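Speaker notes: Fiber care labels and wash shrinkage in knitwear
Asbridge textile care evening, 3/11/22
Speaker: Miroslava Levchenko

Slide 1. Title
Introduce self. Thank Ketill Bach for the shrinkage data. Phones off. Questions at the end except on units.

Slide 2. Terms
Relaxation shrinkage: yarn was stretched during knitting and finishing, and recovers when it gets wet.
Felting shrinkage: wool scales lock under motion and heat. Does not reverse.
Say clearly that most complaints mix up the two. Pause here, people write this down.

Slide 3. The Clandatby trial
299 garments, all knit tops, washed at home by their owners and measured before and after.
Measured flat, no pulling, on a bed or table. Length from the neck seam to the hem. Width one inch below the armhole.
Ketill rejected any reading taken on a hanger. Hanging adds length and the amount depends on weight.

Slide 4. Laying out
Body first, then sleeves. Smooth with the flat of the hand from the center out. Fold lines are left to settle before the tape goes down. A sleeve bunched at the shoulder pulls on the armhole, so straighten it before taking width.

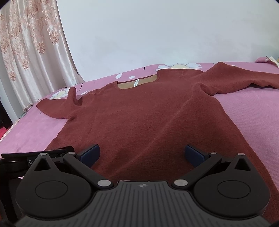
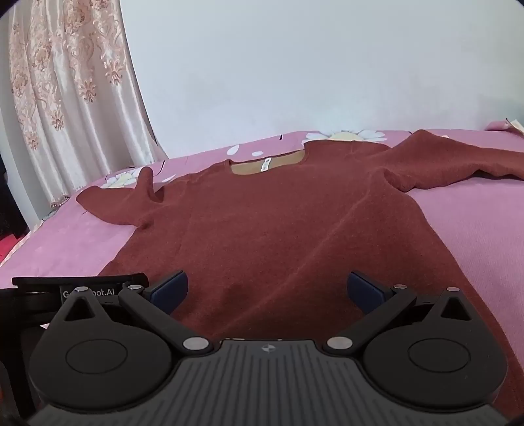 Slide 5. Rust-red knit sweater on a bed, care label inside the neck.

Slide 6. What labels leave out
Label gives the maximum treatment the maker will stand behind. It does not give expected shrinkage.
Fiber content may be on a separate label in the side seam. Ask for a show of hands: who checks the side seam?
Printed labels fade. Ask owners to copy the text into a notebook when the garment is new.

Slide 7. Results
Over 50 garments lost length on the first wash. Width changed less and in both directions.
Second wash: little further change in cotton. Wool kept moving.
Do not go into the acrylic blends unless asked. The group was too small.

Slide 8. Tape error
Two people measured the same 20 garments. Most of the disagreement was at the hem, where ribbing curls. Sorensen method: weight the hem with a ruler, read at the ruler edge. Paver method: read at the top of the rib and add rib depth. We used Sorensen.

Slide 9. Next
Repeat in May with line drying only. Sign-up sheet by the door.
Leave slide 3 up during questions.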